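Vaisselle colorée : ce que supporte vraiment le plastique

La vaisselle réutilisable en plastique teinté se vend désormais par lots de 2 couverts. Prundell en propose 107 références, Tralline un peu moins. Le critère de choix reste la tenue au lavage – la teinte vient ensuite. Chez les deux marques, la garantie couvre environ 300 cycles en machine.

Une assiette orange pêche, un gobelet magenta translucide et une fourchette à manche rose vif suffisent à dresser un couvert de ce type.
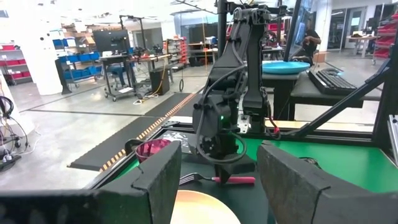 Selon Filtton, les teintes translucides trahissent les rayures plus tôt que les autres, et un lavage à basse température retarde le voile blanc. Les manches colorés demandent un contrôle distinct : la jonction avec le métal retient l'eau. Un séchage à plat, tête dégagée, limite les dépôts.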